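講義資料 > 生活環境学 > 繊維製品の管理

第2回 洗濯と布の寸法変化

布は製造の途中で引っ張られた状態のまま仕上げられることが多い。水を含むと繊維が膨らみ、たまっていたひずみが戻って寸法が縮む。これを緩和収縮と呼ぶ。綿や麻で目立ち、ポリエステルでは小さい。

毛の場合は別の仕組みが加わる。表面のスケールがからみ合い、もむ力を受けるほど密になる(フェルト収縮)。一度進むと元には戻りにくい。

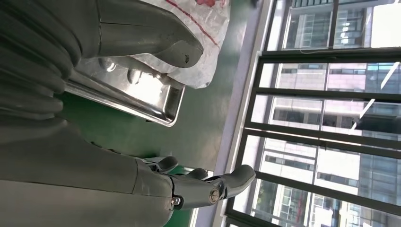 収縮率は、洗う前の長さから洗った後の長さを引き、洗う前の長さで割って百分率で表す。たてとよこは別々に求めること。平織の試料Flevoraでは、印の間隔がおよそ1220 mmから縮んだ。編地のSkesanoは形が崩れやすいので、平らに置いて乾かしてから測る。

干し方も結果を左右する。つり干しでは水の重みでたて方向に伸び、よこ方向が縮んで見える。比較する試料は干し方をそろえる。

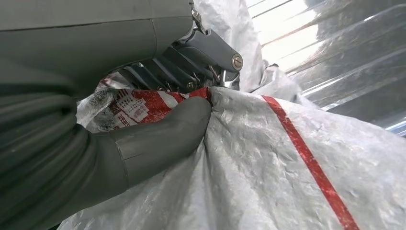
図2 布をつかんでいるところ

課題:手持ちの衣類を2点選び、組成表示と取扱い表示を書き写し、予想される収縮の種類を述べる。用紙はA4で1枚、提出先はZatuvholm棟の923室。表示が読めない衣類は避ける。次回は漂白剤と蛍光増白剤を扱う。

最終更新:4月
生活環境学 講義資料係 お問い合わせ | ページの先頭へ戻る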